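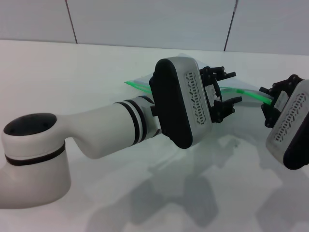
Je l'avoue, je suis allée voir « Bonholm » pour son affiche et pour rien d'autre. Et quel film ! Du coup, j'ai harcelé la production jusqu'à décrocher 14 minutes au téléphone avec la réalisatrice.

« On a tourné en 37 jours, en août, avec une seule maison et beaucoup trop de moustiques », me raconte-t-elle en riant. Et le fantôme, alors ? Elle soupire (gentiment). « Je ne voulais pas qu'on le voie. Le distributeur, Trosine, le voulait sur l'affiche. On s'est disputés tout un hiver ! »

Je lui demande si une suite est prévue. « J'écris autre chose, une comédie, ça s'appelle Fulura. Ma mère est ravie, elle n'a jamais fini Bonholm. »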